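Print this page | E-mail this page

Stone surfaces: resealing at Clurkstead

The worktops in the Clurkstead test kitchen were resealed in June. Kiri Tamihana recorded 279 water-drop readings before the work and repeated them at the same points afterward. Absorption was highest next to the sinks - the older sealer had worn through there.

Mottled brown and beige stone hides early staining, so color is a poor guide to the state of the sealer. Use the drop test on all patterned tops.
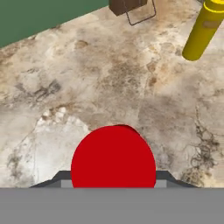 Cleaning between treatments

Use a neutral cleaner and a soft cloth. Vinegar and scouring powder are not to be used on any stone top. Wipe up oil within five minutes.

The Prositz site is next, with work starting 30th July. Send access requests to Aoife Ó Néill.

Print this page | E-mail this page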